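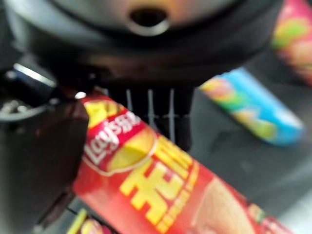 Red snack canister, close up. 2/1/19

First shift on the radio by myself! I got home at 7:30 this morning and I should be asleep but I'm lying here going over every call, so I might as well write it down while I still have it.

I took the east side channel, which is Cukside and everything out to the county line. Sadao Chiba sat two consoles down with his headset on and didn't plug into mine once. In December he was still plugged in for every word I said and used to tap the desk with a pen when I talked too fast. Last night no pen. I kept looking over to see if he was writing and he was doing his time sheet.

The first couple of hours were slow. A noise complaint, a parking thing outside the bowling alley, two alarms at the same dentist's office. I ran plates for Kyei, who reads them out so clearly that I could kiss him (some of the others sound like they're chewing the mic). Sondus froze on me once in the middle of a plate and I did what Danica told me, kept talking and wrote it on the pad, and it came back before I had to ask him to repeat. I was so pleased with myself over that and it was a license plate.

Then at 1:40 the Onyshchenko call. That's the lumber and building supply place on Kinow Road, the big yard with the chain link fence. A woman across the road, up with her baby, saw flashlights moving in the back lot and a box truck with its lights off by the side gate. Wakana took the call and it popped up on my screen and my stomach dropped straight through the chair. I sent Ayuba Kyei and a second car, and asked for a third for the back road, because Sadao made me draw that whole block from memory in training and I knew there's a dirt track behind the yard that comes out by the creek. I could see my own bad drawing in my head!

Wakana was wonderful with the caller. She kept her on the line the whole time, away from the window, nice low voice, and typed everything as it came. Three people. One in a light jacket. Truck backing up now. I'd read a line off the screen and say it on the air and a second later there'd be another one. It felt like we were one person with four hands. I've sat next to her since I started and never really understood what she does until I was the one leaning on it.

The truck went for the dirt track. Of course it did. Our third car was already sitting at the creek end, and the driver stopped and put his hands on the wheel. No chase, no crash, nobody hurt. The other two ran and Kyei got one by the fence, and the last one they found under a tarp between the lumber stacks when the dog came. When Kyei came on and said three in custody, start a tow, he could have been ordering a sandwich. I said copy, three in custody, and my voice came out fine, and then I muted and made a noise like a kettle. Wakana laughed so hard she had to take her headset off.

They'd loaded copper wire, spools of it, and some power tools still in the boxes. I don't know yet whether it's the same crew as the jobs before Christmas. Sergeant Krajčí thinks so, but she told me not to go around repeating it, so it goes in here and no further. She came up to the room around four, still in her wet coat, and asked who had the east channel. I put my hand up like I was in school. She said "Good spot on the creek" and stole a chip and left. I'm going to be living on that until spring.

Things I did wrong, so I don't float off: I gave the cross street before the address, which is backward. I forgot to log the time the second car got there and had to pull it off the recording afterward. I also said "okay" on the air over and over, I heard it on the playback, okay, okay, okay. Sadao says everybody has a word and his was "alrighty" for his whole first year. I can't picture it at all.

The board said 109 calls when we handed over. Most of them were nothing I'd remember. There was one old man who phones when he can't sleep and wants to know if the roads are icy, and Wakana told him yes, stay in, and asked about his cat. I liked that one nearly as much as the truck.

Sota Kudo had the day side and wanted the entire story before he'd even sat down, and I told it far too long, with arm movements. He's been there forever and has had much bigger nights, and he still listened right through and asked which way the truck was facing.

I have the form for the tactical dispatch course on the fridge. It costs over 100 dollars and the county pays half, and I've been putting it off. I'm going to fill it in when I wake up. Back on tomorrow night, same channel. Need to buy throat drops and get the blue shirt out of the dryer.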